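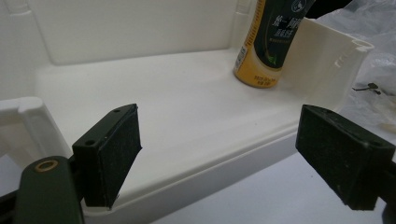 « Tu commences toujours par la porte », me dit Mareike Hollmann en posant son café sur le rebord de la fenêtre. Moi, je commençais toujours par le bac à légumes, et je me fais reprendre avant même d'avoir sorti mon carnet !

J'avais rencontré Mareike en juillet, à une brocante, où elle vendait des bocaux vides (très beaux, j'en ai pris deux) et où elle m'avait raconté en passant qu'elle gagnait sa vie en remettant d'aplomb les cuisines des autres. Elle travaille avec Rosângela Holanda sous le nom de Nunus, et elles font surtout des déménagements, des fins de location, des maisons de famille qu'il faut vider. Je leur ai demandé si je pouvais venir les voir parler frigo pendant une matinée. Elles ont ri, et puis elles ont dit oui.

Nous sommes donc toutes les trois dans la cuisine de Rosângela, la fenêtre ouverte sur la cour, et il est question de balconnets. Vous savez, ces petites étagères en plastique blanc moulé qu'on accroche dans la porte du réfrigérateur et qu'on ne regarde jamais. Moi, je n'avais jamais pensé à les retirer entièrement. Je passais l'éponge entre la moutarde et le lait, et voilà.

« Tout le monde fait ça, me rassure Rosângela. Tu vois le fond, il est plat, il a l'air propre. Mais c'est dans les angles que ça se passe. Le coin qui remonte, le petit rebord arrondi, les fentes sur le côté... Le sirop coule là-dedans et il y reste des années. »

Des années, vraiment ? Elle lève les yeux au ciel. Dans un appartement qu'elles ont rendu l'an dernier, rue Ostrowski, il a fallu laisser tremper les balconnets toute une nuit dans la baignoire. « Il y avait un bouchon de confiture collé sous la lèvre. On aurait dit de l'ambre, c'était presque joli ! »

Leur méthode, je vous la donne comme elles me l'ont donnée, c'est-à-dire en se coupant la parole. On vide la porte dans une glacière. On soulève le balconnet bien droit, avec les deux mains, une de chaque côté. « Et si ça coince, tu ne tires pas vers toi, insiste Mareike. Tu tapotes par en dessous avec la paume. J'en ai cassé un comme ça au début, chez une dame charmante, et j'ai mis 2 semaines à retrouver la pièce. »

Ensuite, on attend. Je n'y aurais pas pensé non plus : on laisse le plastique revenir à la température de la pièce avant de le mettre dans l'eau chaude. Rosângela compte 45 minutes, Mareike trouve que c'est beaucoup trop long et va faire autre chose en attendant, ce qui, à mon avis, revient au même. Après, eau tiède, liquide vaisselle, une vieille brosse à dents pour les fentes et un bâtonnet de bois entouré d'un chiffon pour les creux. Pas de grattoir vert. « Le brillant, quand tu l'as rayé, il ne revient pas », dit Rosângela, et elle prend l'air d'une personne qui en sait quelque chose.

Je leur parle du lave-vaisselle. Grand silence, puis elles répondent en même temps, l'une oui, l'autre non. Mareike met tout dans le panier du haut si la notice l'autorise. Rosângela refuse par principe, depuis qu'elle a sorti du sien un bac tordu qui ne rentrait plus dans ses crans. « Il était parti droit, il est revenu avec un sourire. » Elles en discutent visiblement depuis longtemps et je n'ai pas insisté.

La partie que j'ai préférée, c'est quand on en est venues à ce qu'on range dedans. J'avais préparé mes questions sur les pots de sauce, persuadée d'avoir un cas désespéré à la maison, et Mareike m'a raconté la famille Grorach (elle a leur accord, je précise). Une seule porte de frigo, et 85 petits contenants en comptant les échantillons, les sachets de sauce soja et les crèmes pour les yeux de la grand-mère. « On a tout aligné sur la table du salon. Le père a pris une photo et il l'a envoyée à ses frères. »

Et vous, vous mettez quoi dans la vôtre ? Rosângela y range les condiments, les confitures ouvertes, l'eau, le beurre qu'elle aime mou. Jamais les œufs, qui prennent un petit coup chaque fois qu'on ouvre. Mareike y met les œufs. Évidemment. Pour le lait, elles sont d'accord, il va au fond, sur une étagère, parce que la porte est l'endroit le moins froid de l'appareil. Je suis rentrée chez moi et j'ai déplacé le mien le soir même.

Elles ont aussi leurs petites manies. Rosângela découpe des rectangles de torchon usé pour tapisser le fond des balconnets, et elle les change quand elle y pense. Mareike trouve que ça retient l'humidité et préfère passer un coup de chiffon le dimanche. Quant aux séparateurs vendus dans le commerce, elles en ont essayé de la marque Ruvitance et les ont finalement gardés pour le tiroir à couverts, où ils font très bien l'affaire.

Et quand la pièce est vraiment fichue ? Mareike cherche d'abord la référence sur la plaque du frigo, puis elle appelle les réparateurs du quartier, qui gardent souvent de vieux appareils pour les pièces. « Il faut mesurer et il faut regarder les encoches, sur les côtés. Deux balconnets peuvent avoir la même largeur et ne pas s'accrocher pareil. » Elle en a une caisse entière à la cave, des dépareillés qu'elle n'arrive pas à jeter. Rosângela y fait pousser des semis de basilic au printemps, ça tient pile sur le rebord de la fenêtre, et je dois dire que l'idée me plaît beaucoup.

Avant de partir, j'ai voulu savoir si elles rangeaient aussi bien chez elles. Rosângela a ouvert son frigo sans hésiter, impeccable, les étiquettes tournées vers nous. Mareike a fini son café et m'a demandé si je prenais le bus ou si je rentrais à pied.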